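Startseite | Sammlungen | Küche | Werkstatt | Über uns | Kontakt

# Wendura Küchenzeile: Datenkarte zur Bildsammlung Arbeitsplatten

Stand: Mittwoch, 10. April 2019 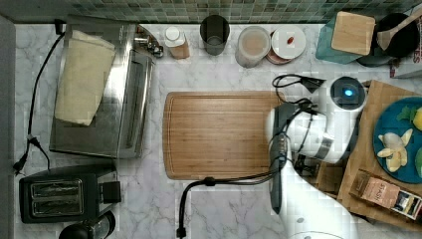
*Arbeitsplatte in Marmoroptik von oben, mit Schneidebrett, Toaster und Bananenstücken auf türkisfarbenem Teller.*

## Worum es geht

Küchen werden fast immer von vorne fotografiert, schön aufgeräumt, mit einer Zitrone in der Schale. Wendura macht es andersherum: Blick senkrecht nach unten auf Arbeitsplatten, auf denen gerade etwas steht und liegt. Wir sammeln, was sich dort im Alltag zusammenfindet, und ich bin immer noch jedes Mal begeistert, wie verschieden ein und dasselbe Stück Küche aussehen kann!

Die Sammlung umfasst 103 Arbeitsplatten aus den Wohnhäusern in Balau und Asenwood. Zu jeder gibt es eine Textdatei mit einer Liste der Gegenstände und einer kurzen Notiz zur Aufteilung.

## Aufbau

- `platten/` enthält die Ansichten, eine pro Ordner
- `listen/` enthält die Gegenstandslisten (UTF-8, ein Eintrag pro Zeile)
- `zonen.csv` ordnet jede Platte einer Aufteilung zu
- `woerter.txt` ist unsere Wortliste mit 200 Bezeichnungen

## Zonen

Wir unterscheiden 9 Zonen, die wichtigsten in Kürze:

**Rückwand.** Die hintere Reihe, mein Liebling! Hier sammeln sich Fläschchen, Becher und Dosen. Im Beispiel oben stehen dort unter anderem ein Fläschchen mit weißem Deckel und ein dunkelgrauer Becher, dahinter kleine Mosaikfliesen in Grün und Grau.

**Geräte.** Alles mit Stecker, was fest seinen Platz hat. Minibackofen und Toaster teilen sich oben die linke Seite, über dem Ofen liegt ein gefaltetes cremefarbenes Tuch. Tücher auf Geräten bekommen in der Liste eine eigene Zeile mit dem Zusatz `auf`.

**Mitte.** Die Schneidefläche. Bretter erfassen wir mit Form und, falls erkennbar, mit Saftrille.

**Abgestellt.** Teller, Töpfe, Tabletts. Ein Kochlöffel am Topfrand zählt als eigener Gegenstand, ebenso der Teller auf dem Papptablett.

## Regeln für die Listen

1. Nur eintragen, was zu erkennen ist. Unklarer Inhalt heißt `Inhalt unklar`, auch wenn man einen Verdacht hat.
2. Farben mit den Wörtern aus `woerter.txt`. Türkis und Petrol bleiben getrennt.
3. Gestapeltes von unten nach oben.
4. Angeschnittene Packungen mit `Rand` kennzeichnen.

## Bekannte Lücken

Dunkle Steinplatten sind zu selten vertreten, und die Ordner aus Costa fehlen noch ganz. Sie kommen mit der Ausgabe im Juli dazu. In 10 Listen steht noch das alte Wort »Brettchen« für Bretter jeder Größe.

Korrekturen bitte mit Ordnernummer und Zeile schicken, das erspart uns viel Sucherei.

---

12 Mal geteilt | 3 Kommentare

**herdplatte_k**
Tolle Sammlung! Kann man `zonen.csv` auch mit Semikolon bekommen? Meine Tabellenkalkulation schluckt die Kommas nicht.

**Wendura**
Klar, liegt ab der nächsten Ausgabe bei.

**mosaikfan**
Die Fliesen in der Rückwand hätte ich gern als eigenes Feld. Sonst sehr schön sortiert, danke!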